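4.2 Placing the stand and bowl

1. Set the Vindis stand on a flat, level table. Keep the rod upright and the wide, round end of the base clear for the bowl.

2. Turn the base until the narrow end is on your left.

3. Lower the bowl onto the round end. Do not lift the stand by the short peg.

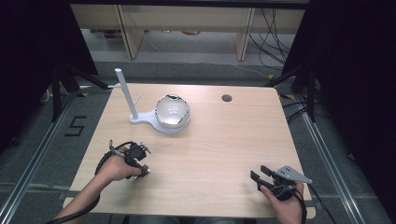
Fatima Jacobs: I put the bowl down first and tried to slide the base under it. It marked the glaze. Step 3 should say lower, never slide.

Step 3 has been reworded to match. Bowls up to 90 mm across the foot are suitable.

CAUTION: Wipe the tabletop before setting the base down. Grit under the base will scratch the wood.

4. Leave clear space between the stand and the near edge of the table.

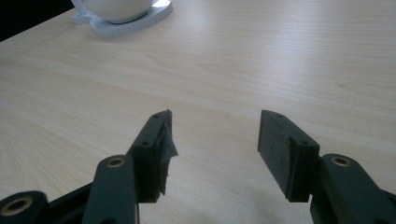 5. Check that the base lies flat. If it rocks, move it to another part of the table and check again.

NOTE: The load limit is 1,000 g, including the bowl and its contents.
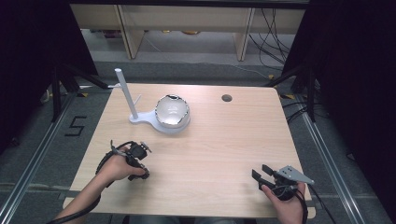 Innes Urquhart

4.3 Cleaning

1. Remove the bowl before moving the stand.

2. Wipe the rod and base with a damp cloth. Water must not exceed 65 °C.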